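Kitchen workshop notebook: cultured cream, March

Saturday, started 7.15 am. Second go at the cultured cream after the thin one. Zolano starter this time, Skerik tub finished. 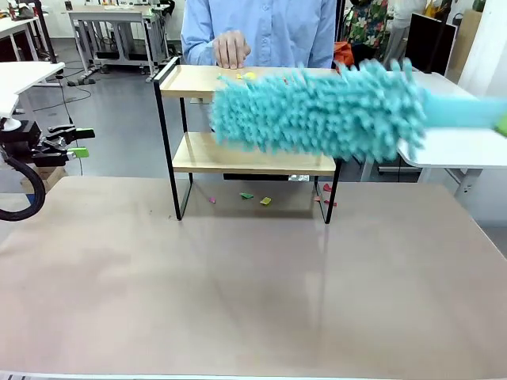

Culturing

Cream is the Pritchard double, two bottles out of the same crate. Warmed it slowly in the small pan over water. Took it off the heat at 22 on the probe and stirred until the reading stopped moving. Last batch went in at 26 and I think that was part of the trouble, though the starter was old as well, so two things changed and I can't say which one did it.

Two jars:

Jar A: one bottle cream, 15 g Zolano starter, stirred in gently.
Jar B: one bottle cream, 15 g of the last good cultured cream (from the Clarnalora batch, kept in the fridge).

Lids resting on, not screwed down. Both on the shelf by the boiler cupboard, which held at 21 overnight when I checked it last week. Left the probe in a glass of water between them so I wasn't opening the jars every hour to look.

Smell at midday: A nothing much, still sweet. B slightly sour already. Neither had thickened.

Smell at 6 pm: A faintly sour, coats the spoon. B clearly sour, thick at the top and loose underneath. Gave neither a stir. Moved B to the fridge at 8 pm and left A out until bedtime, then in it went too.

Churning (next day)

Both jars out of the fridge and left on the side until they read 13. Did A first in the mixer with the paddle, speed two, tea towel over the bowl. It went to soft peaks, sat there looking grainy for ages, then broke all at once and threw buttermilk up the towel. 15 minutes from switching on.

B in the same bowl, washed and chilled again. Broke in 5 minutes. I wasn't ready for it and it ran on a bit too long, so the grains had already clumped and some buttermilk was caught inside. Next time stop when the grains are the size of rice.

Poured off the buttermilk through the fine sieve. Kept the two lots apart. A is thinner and tastes like mild yoghurt. B is sharper and would do for soda bread.

Washing and salting

Cold water from the fridge, folded in with the two paddles, poured off, repeated until it ran clear. B needed a lot more of this than A, no surprise after overrunning it. My hands warm the butter quickly, so I kept stopping to dip the paddles in the iced jug.

Split each one. Half left plain, half with fine salt worked in and rested in the fridge before a second working. The second working does bring out more water. I skipped it in the Clarnalora batch and found beads of brine in the wrapper, so please don't skip it.

Honey test

Took 50 g of plain A, softened, and beat in honey a teaspoon at a time. Two teaspoons is pleasant and still spreads from the fridge. Three is too sweet for toast and started to look wet at the edges after an hour. The heather honey drowns the cultured taste completely. The lighter one is better, and a pinch of salt helps it.

Tried the same with B. The sourness and the honey pull against each other. I like it on oatcakes but I wouldn't give it to anyone as honey butter.

Notes and to do

- Zolano is slower but the flavour is cleaner. Carry on with it.
- Old culture fine to use once more, then start fresh.
- Chill the bowl for longer. It had warmed up by the end of A.
- Weigh the buttermilk next time. I poured A's into the wrong jug before writing it down.
- Order parchment, 44 sheets left in the box and the label roll is nearly done.
- Check salted B after a week for beads in the wrapper.
- If anyone opens the plain A in the door of the fridge, write the day on the lid.

Still want to try culturing at 18 for a full day. Needs a cooler spot than the boiler shelf, maybe the back pantry with the door shut.

This site uses cookies to remember your preferences. By continuing to browse you agree to our use of cookies. Accept | Manage settings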